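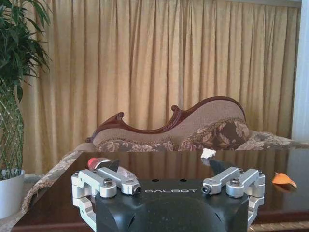
From: Nikau Henare
To: home-manipulation-practice list
Subject: Re: draft 2, section on furnished rooms

Hello all,

Thank you for the comments on draft 2. I answer the longest one below, and at the end I put new wording which I ask you to read before we close the section. English is my third language, so if a sentence is correct but strange, please correct it also.

On the evening of the last call, Ada wrote:

> I have read the section on furnished rooms twice and I still think
> it asks too much. We have 869 sessions in the Cirnel set and in
> most of them the operator did a normal tidy of the table and
> started. If we now require a surface record for every room, and a
> clearance check, and a waiting time after each contact, one
> session becomes a half day of work. Small groups will simply not
> follow it. I would prefer one sentence: "The operator shall take
> reasonable care of the furniture."
>
> Also, why does the draft say that the small objects must be
> mixed? A peel is a peel. We used blocks of the same size for a
> year and the results were fine.
>
> And a question: is the speed limit of 100 mm/s for the whole arm
> or only for the tool? The text can be read both ways.

I take the points in a different order.

First the speed. You are right, it can be read both ways, and this is my mistake. The intention was the tool point only, and only when it is lower than 110 mm above the surface. Higher than this, the normal limit of the site applies. I have written it again below.

Second, "reasonable care". I understand why it is attractive, but I cannot support it. At the Quinlan house we had exactly this sentence in the agreement. The operator was careful, the owner was also careful, and after the work there was a scratch on the table and each of them was sure it came from the other side. There was no record from before. We paid for the polishing, and I think this was correct, but I would have liked to know.

The clearing task from a polished table is for me the best test of the section. With the gripper open just above a dark, glossy top, you have metal finger linkages and brackets on both sides, and only the two small black pads at the tips are meant to touch something. The brackets reach down beside the body. When the hand tilts, the question is which part arrives first at the wood. So the clearance check cannot be done only for the pads. It must be done for the lowest hard part of the tool, at the largest tilt which the task permits. Grirkberg had this in their internal checklist before we had it here, and I copied the idea from them with permission.

The same table shows a second difficulty. The polish is so good that the sofa and the gold curtains come back in it as a blurred reflection. Any method which finds the height of the surface from a camera should be suspected in such a room until it has been checked by touch or by a measuring stick. The draft says "reflective surfaces should be considered". This is too weak, a reader can consider and then do nothing. I propose "shall be verified".

Third, the mixed objects. Blocks of the same size are fine for comparing two controllers. They say little about a living room. What is on that table is more honest: an orange curled piece which looks like fruit peel, a small white thing with a crumpled look, something red and glossy, and next to it a clear plastic item partly hidden behind the finger. The peel is near the right side of the table, the red and the clear one lie together. For each of them one has to choose another approach, and the clear one may be missed by the perception completely. I would keep the requirement, but I accept to reduce it: at least one transparent and at least one thin or curled object in every set, the rest is free.

Fourth, the things around the table. Ada did not mention this, but two others did in private messages. The draft treats only the work surface. In a real room the sofa stands directly behind, here with a carved wooden frame and patterned cushions on the seat, and a plant in a white pot is just beyond the left end of the table. If the arm makes a recovery motion and the planner knows only the table, the leaves are free space for it. I propose that everything inside the reach of the arm is either in the model or inside a keep-out volume. A simple box is enough.

About the cost. The record of the surface is two photographs and one line of text. I have done it many times and it is faster than connecting the emergency stop. The waiting time after contact I am ready to remove - I could not find the person who asked for it, and I do not remember the argument.

Proposed wording:

5.1 Before the first motion, the operator shall record the condition of the work surface, together with the owner or the owner's representative when possible.

5.2 Clearance shall be checked for the lowest hard part of the tool at the largest permitted tilt, and not only for the fingertips.

5.3 When the tool point is lower than 110 mm above the surface, its speed shall not exceed 100 mm/s.

5.4 On reflective surfaces, the height given by a camera shall be verified by a second method.

5.5 Objects and furniture within reach of the arm shall be modeled or covered by a keep-out volume. Plants and hanging fabric are included.

5.6 The object set shall contain at least one transparent object and at least one thin or curled object.

Please send objections to the list and not only to me. I will be traveling for a part of January and private messages can be lost.

One small thing more: in 5.5 I am not sure if "hanging fabric" is clear for everybody. I mean curtains, but also covers on furniture when they drape down. If there is a usual word for this, please tell me.

With regards,
Nikau Henare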